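Visit report: Hirvonen open day, Plunelow
4/18/22

I went to the Hirvonen open day at Plunelow because our packing manager couldn't and the place was already paid for. I should say at the start that I have been to four of these events with different suppliers and have yet to come home wanting to buy anything. People in the office know this and sent me anyway.

Plunelow is a business park off the ring road. The signs from the main gate take you to the wrong end of it, so allow ten minutes extra. Sign-in was slow. There were 70 names on the list at the desk and one person handing out badges, and the coffee had gone by the time I got through.

The morning began with a talk in the canteen. It lasted nearly an hour and most of it was a company history. The useful part was the last ten minutes, when they explained what the Poltent is meant to do: pick small mixed items from a flat surface and put them in trays, with two fingers and a wrist camera, and learn new items from a person guiding the arm by hand. They say 23 good examples are enough for a new item. I asked what made an example good and was told the operator gets a feel for it. I wrote that down word for word.

A slide claimed 3833 picks without a person stepping in. It didn't say which items, over how many days, or what the arm was allowed to drop. When somebody else asked about drops, the answer was that a drop followed by a second try counts as one pick. That may be normal in the trade. I would still have liked it on the slide.

After that we were split into groups and taken down to the demonstration cells. Ours had a plain white table with pale panels behind it, very evenly lit, and nothing like the benches in our packing hall, which are scratched brown and sit under a skylight. I asked if the arm had been tried under changing daylight. It has been "looked at". The group was kept behind a yellow line, so most of us followed the work on a monitor showing what the wrist camera sees. 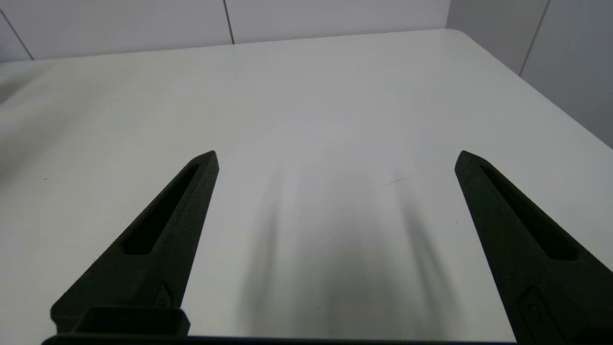 The first run was small cardboard boxes, and it went well. I'll give them that. The arm was quieter than I expected and it didn't hurry. The second run was soft pouches, closer to what we handle, and here it took three goes at one pouch before the demonstrator reached over and turned it round. He said the pouch had been put down badly. In our hall every pouch is put down badly.

Speed was the other thing. I timed the box run on my phone and got 111 seconds for one tray. Our own people fill a similar tray in well under half that, and they talk while they do it. The reply was that the arm works nights. Fair enough, but somebody has to refill the table at night too, and that person's wages weren't in the sums on the handout.

The fingers come off and can be swapped for other shapes. I asked what a spare pair costs and how long they take to arrive. They are made by Kuvov and delivery is "usually fine". There was no price list on the day and I haven't been sent one, though I left my email address twice.

Lunch was good, better than last year's place by a long way.

In the afternoon visitors could have a go at guiding the arm. The queue was long and I got one turn. It is easy to move and feels lighter than it looks. My attempt ended with the box on its side next to the tray, and I was told this would still be useful to the system. I don't see how, and the explanation went over my head.

What I'd suggest: no order and no trial at their site. If they will bring an arm here in July and run it on our pouches, on our bench, for a full shift, I'd be willing to watch. They said they would have to check if that was possible. I have asked for the following in writing before we talk again: how drops are counted, the price of fingers, who comes out when it stops, and how soon.

Parking was free. Mileage claim is with accounts.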